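White blocks with black squares on them are taking over the back room at Lurlow library

I popped in to return a book and stayed for most of an hour, which is how these things go.

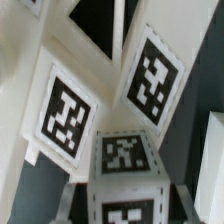 What's new on the table

Regulars at Lurlow library will know the back room as the place where the jigsaws live. From this month it has something else to fiddle with as well: a set of white blocks with printed black-and-white square patterns on their faces, each one a chunky little design a bit like a crossword that's had a funny turn. They've come over from Arwood, where the family learning group has been using them since January, and they're ours until the end of term.

The patterns are called markers, and the idea is the same as the square codes you scan for a café menu, only simpler. Each marker stands for a number. Point a tablet at one and the number pops up on the screen, and the tablet can work out which way the block is tilted too. My favourite of the ones I picked up has a shape a bit like a letter T near the top, with little white squares dotted underneath, and I'm sorry to say I've already started thinking of it as mine.

How the sessions work

There are 85 blocks in the full set and they get shared out in trays, so you won't be faced with the whole lot at once (thank goodness). You take a tray, you pick a card, and off you go. Some cards ask you to find pairs. Some give you a sum and you have to hunt out the blocks that make the answer. The one I liked best is a sort of treasure trail, where each block you scan sends you looking for the next, and I got properly stuck on the fourth clue while a girl of maybe seven finished hers and started again.

You can also ignore the cards and the tablets completely and just build with them. Plenty of people did. They're good blocks, pale and smooth on the plain sides, and they show up beautifully against a dark table. The smaller children seemed happiest standing them on end at daft angles and waiting for the crash.

Each session lasts two hours, from 2 in the afternoon, with room for 15 people at a time. It's free, but you do need to put your name down at the front desk, and under-fives need a grown-up sitting with them. There are only five tablets, so expect to share. If you have your own you can bring it along and the staff will help you get the app going, though the wifi in that corner is as patchy as ever and I'd do it at home first if you can.

A couple of small grumbles

The chairs are still the low ones from story time, and my knees had plenty to say about it on the walk home. The cards could do with bigger print too. I mentioned both and was told that new cards are being made by Kurian, the print shop on the corner, and should be in the trays before half-term. No promises on the chairs.

One request from the desk, which I'll pass on: please don't put stickers or felt tip anywhere near the patterns. Even a small scribble over the black part can stop a marker being read, and a few blocks in the Arwood set have already had to be relabelled. Any with a peeling label can go in the box by the door.

The set moves on to Andham after us, so if you fancy a go, sooner is better. I've put my name down again and I mean to get past that fourth clue – bring a cushion if you're joining me.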